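Grusaven arms group – notes from the catch-up, 2022-08-23

I said I'd take the minutes this time, so you're getting them in my words. Ebenezer Tetteh chaired, and the Badeo lot dialled in and could hear us for most of it.

Old business first. The write-up of the May trials is still with me. I've done the method part and I'm stuck on the results, mainly because I keep changing my mind about how to show the failed grasps. Ebenezer wants them in their own table and I've given in. Draft to go round before the next meeting (me).

Then the main thing, which was whether to keep going with the mixed-clutter runs. Quick recap for Badeo: we used to teach the policy on one object at a time, and now we put mugs and little bits and pieces down together and let the two arms sort out between them who reaches for what. The person showing the task picks the arm, and we don't correct them afterwards. I was dead against that in May and I've come round to it!

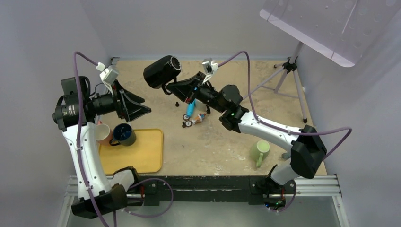 Both arms over the mixed clutter, with the yellow tray at lower left.

On numbers, we ran 10 layouts with the new policy and it cleared all but four. Two of those were mugs knocked over on the approach, and the other two were the arms both going for the same thing and then both backing off, again and again, until I stopped the run. Ebenezer thinks the second sort is the interesting one and I agree, although it's horrible to sit and watch. Badeo asked if a fixed rule (left arm goes first, say) would cure it. Probably, but then we'd be testing the rule, so we'll try it as a separate set and keep the results apart.

We had a long chat about the wrist cameras. I think the policy leans on them too much near the end of a reach. Agreed to repeat the same layouts with the wrist views blanked – Ebenezer to set up, me to run.

Matsuda, our labelling tool, is still losing the last few seconds of long recordings. Badeo will look at it. Until then please stop the recording late and trim it by hand, dull as that is.

Sostetti: we haven't heard back on the spare gripper fingers. I'll chase.

Any other business: Ebenezer asked that layout sheets get saved with the runs and not left on people's desks. Fair enough, that was me.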